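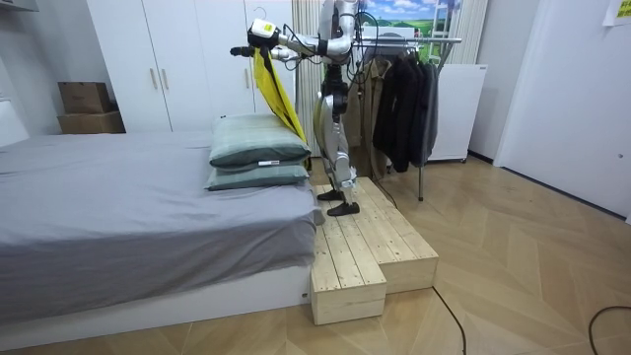 Figure 4. Low bed with two stacked pillows and a pine step platform at its foot; a yellow cloth is held over the pillows.

4.2 Where clothes go between wears

Most earlier work on clothing storage in small dwellings treats a garment as either put away or in the wash. Our diaries don't support that split. Of the 2,974 entries returned by the 46 households in Ristulen and Illik, the largest group concerned clothes that had been worn once and were going to be worn again. Respondents had no settled word for these. Kuzmenko used "resting clothes" when coding the Ristulen diaries and we have kept her term.

Resting clothes were recorded on beds, door handles, chair backs and the tops of heaters. In bedrooms with a built-in wardrobe, people still avoided putting them back inside, mostly out of concern about smell or dust. One Illik respondent, a night-shift baker, kept a separate hook for each day of the working week and left Tuesday's empty.

Open rails changed the pattern. Households with a rail reported fewer garments on the bed at bedtime, but more on the floor directly under the rail, where things had slipped off. Outerwear was the exception. Jackets stayed on the rail through the winter months and often into August, taking up the space that lighter clothes might have used – a point raised in several of the exit interviews. 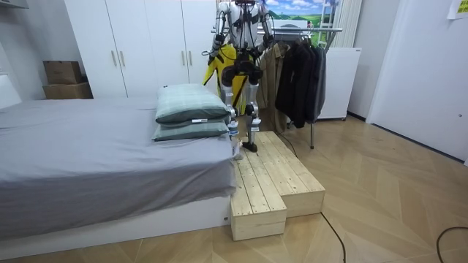 4.3 The bed as a work surface

The bed was the only flat surface of any size in most of the rooms we surveyed. It was used for folding, sorting, packing, wrapping presents and, in two households, for ironing on a towel. Respondents who made the bed in the morning were more likely to use it this way during the day. Those who left it unmade tended to fold clothes standing up, or in the kitchen.

Hanging a garment was also done on the bed more often than we expected. The usual method was to lay the hanger down flat and dress it there, and several people said they had learned this from a parent.

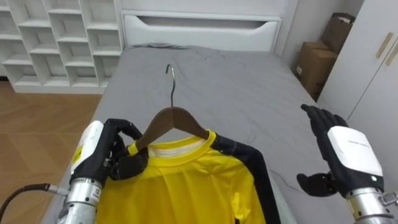 Older respondents gave sore shoulders as the main reason for working this way, and younger ones gave lack of floor space. We did not ask about bed height in the first round. The question was added for the second round, after Kinyua and Skuler pointed out that a low bed makes folding harder on the back, and the answers are reported in Section 5 together with the room measurements.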